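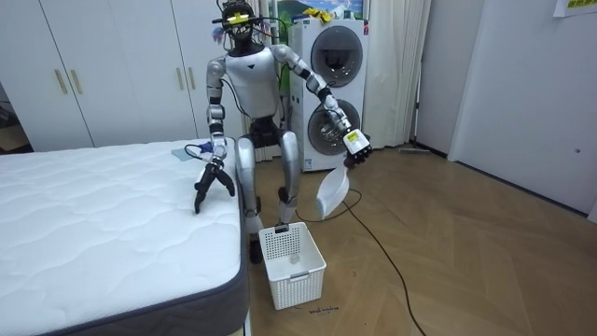 Two different hands on one robot: Kasgate compares grippers in bedroom test

13/07/2019

The small robotics firm Kasgate has started a comparison of two grippers for household work, and it does so in a furnished bedroom in place of a laboratory. Both are fitted to the same humanoid robot at the same time. On one arm there is a black gripper with two curved fingers, and on the other a black hand with several fingers. The picture shows the second one holding a crumpled white plastic bag, while the first is open over the mattress.

The test is led by Judit Vida, who joined Kasgate in March. She explained that the company had compared its grippers before only on separate arms, with separate controllers, and the results were difficult to trust. "When one arm was slower, we did not know if the fingers were guilty or the software," she said. "Now the body is the same, the room is the same, and the person who starts the program is the same."

The list of objects was prepared together with Tostaretti, a company which rents out furnished flats and would like to know how much of the work between two guests a machine could do. It includes bed linen, towels, small cloths, bags and laundry baskets. Every object must be picked up, carried over a short distance and put down again. An attempt is counted as failed if the object is dropped, or if the gripper has not closed on it after 10 seconds.

Until the end of last week the team had made 246 attempts. Vida did not want to give the full results yet, but she described the first impressions. The gripper with two fingers is quicker and needs less adjusting, and it does well with cloth which has a fold or an edge to pinch. It has more trouble with thin plastic, which slides out sideways. The hand holds bags better, but it takes longer to close, and its settings have to be checked again each morning.

The cables are a weak point for both. They limit how far the robot can turn, and a part of every session goes on keeping them away from the feet. Roland Hulme, who takes care of the controllers, said that a lighter cable set is already ordered from Oláh, the supplier of the present one. He would also like to repeat the plastic bag attempts with softer finger pads on the smaller gripper before anybody makes a decision. "At the moment we are a little unfair to it," he said.

The comparison continues until the team has reached 3095 attempts, a number which was agreed with Tostaretti at the beginning. After this the same list will be repeated in a flat in Stosivwood, where the rooms are narrower and there is carpet on the floor. Kasgate will publish the table of results on its website, including the failed attempts.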